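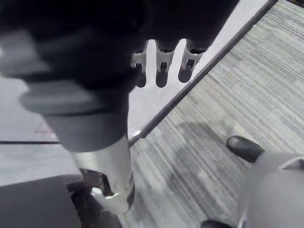
Vija Koppel sostiene que doblar bien una sábana bajera es imposible y que quien diga lo contrario vende algo. Pues mira, Vija, algo de razón llevas: yo vendo cursos de orden doméstico, y la sábana bajera es la primera clase.

Soy Parvaneh Kordestani y llevo Plimovine, una escuela pequeña donde se aprende a recoger, doblar, guardar y embalar. Sí, una escuela para eso (mi madre todavía pone cara rara cuando lo cuento en las comidas familiares). Empecé hace 15 años ayudando a gente a hacer mudanzas y me encontraba siempre con lo mismo: armarios a reventar, cajones que no cerraban y una caja con la palabra "varios" que pesaba más que la lavadora. Al final me pasaba más rato explicando cómo guardar las cosas que cargándolas, y me gustaba muchísimo más.

Quiénes somos

Conmigo trabajan Normunds Vaher, que se encarga de todo lo de cocina y despensa, y Dzintra Strazds, que da los talleres de ropa y armarios. Normunds y yo discutimos por las tapas de los táperes desde el primer día. Él las guarda puestas, yo aparte y de canto. En clase enseñamos las dos maneras y que cada cual elija, aunque la mía ocupa menos sitio y eso lo sabe hasta él.

Qué hacemos

Los grupos son de seis personas como mucho. Hay tres cursos: ropa y armarios, cocina y despensa, y embalaje para mudanzas. Cada uno tiene cuatro clases, y entre clase y clase mandamos deberes, siempre el mismo: 30 minutos con un solo cajón de tu casa. Lo sacas todo, lo miras y lo vuelves a meter. Hay quien vuelve entusiasmado y quien vuelve enfadado con su cajón, ¡las dos cosas nos valen!

En el de embalaje se practica con vajilla de segunda mano, así que ven sin miedo. Los platos van de canto, las copas con papel dentro y fuera, y los libros en cajas pequeñas, por favor te lo pido. Trae ropa cómoda. El papel y la cinta los ponemos nosotros.

También vamos a domicilio, pero solo por las mañanas, y nunca tiramos nada por ti. Si quieres quedarte con la yogurtera, la yogurtera se queda y le buscamos balda.

Cómo apuntarte

Los cursos nuevos arrancan en marzo y las plazas se abren unas semanas antes. Escríbenos desde el formulario y cuéntanos qué rincón de tu casa te trae de cabeza, que así te decimos qué curso te conviene. Contesto yo casi siempre, por la tarde, con un café al lado. Si ya hiciste un curso y quieres repetir una clase suelta, dilo en el mensaje y te guardamos sitio cuando quede hueco.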